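Call for participants: the Arlow Mending Circle is looking for new members

If you have a pile of clothes at home waiting for a button, a hem or a kind word, we would love to hear from you. The Arlow Mending Circle is starting its second round in March, and we have room for people of every age and skill level, including those who have never threaded a needle and are a bit nervous about it (plenty of us were!).

We meet in the evening from 6:30 to 8:30, upstairs at the Zetell Building on Grulberg Street, over ten weeks. You bring your own things to fix and we supply thread, needles, patches, good lamps and more tea than anyone can drink. There are 2 sewing machines to share, both a little moody, but most of what we do is by hand. Past members have worked on coats, school uniforms, curtains, a much-loved tent and one wedding dress that had met a rosebush.

Dark fabric gets an evening all to itself, as black thread on black cloth is hard on the eyes and it helps to learn a few tricks together. 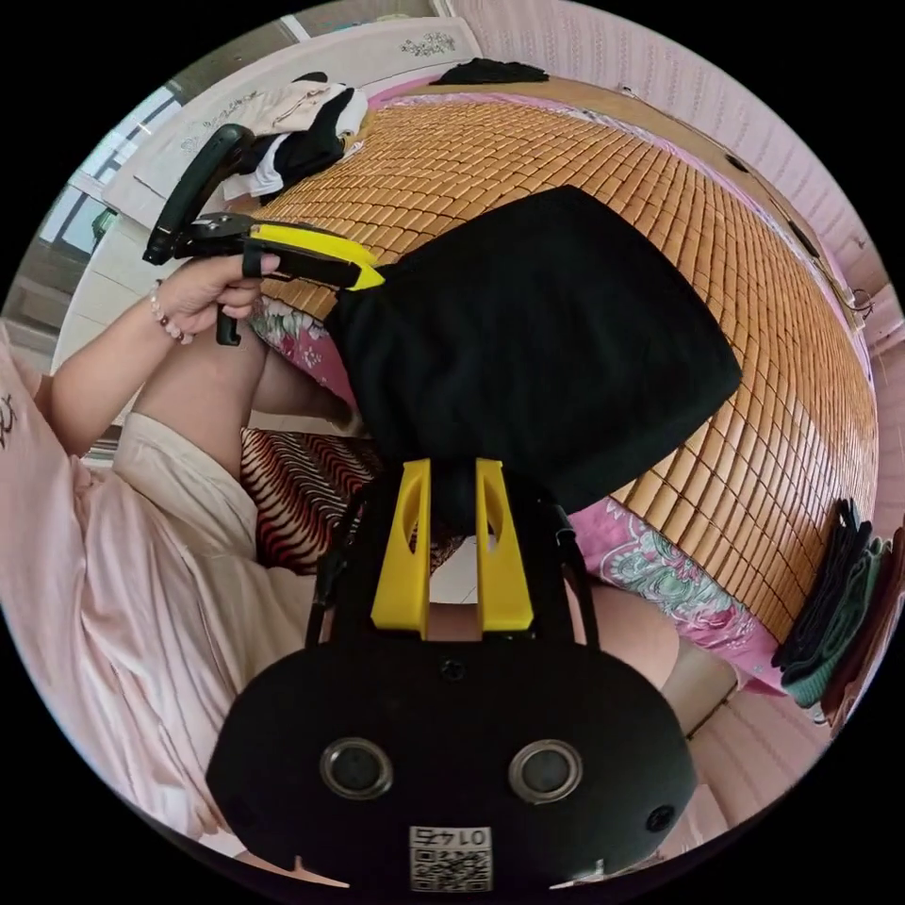
One member from the first round wrote to us that she had signed up only to fix a torn lining and ended up staying for the company, and that she wished the evenings ran half an hour longer. She also asked for more time on zippers, so zippers now get two full weeks.

The whole course costs $70, materials included. Thanks to a grant of $1000 from the Mahlangu Fund we can offer several free places, and you don't have to explain yourself to get one, just write "free place" in your note. We would also be very glad of one or two experienced sewers willing to sit beside beginners and be patient with them. Those folks pay nothing and get first pick of the cake.

To join, send us a few lines with your name, a phone number and what you would most like to mend, or drop a note in the box by the front door at 485 Grulberg Street. The room is up one flight of stairs and there is an elevator at the back. Children over ten are welcome with a grown-up.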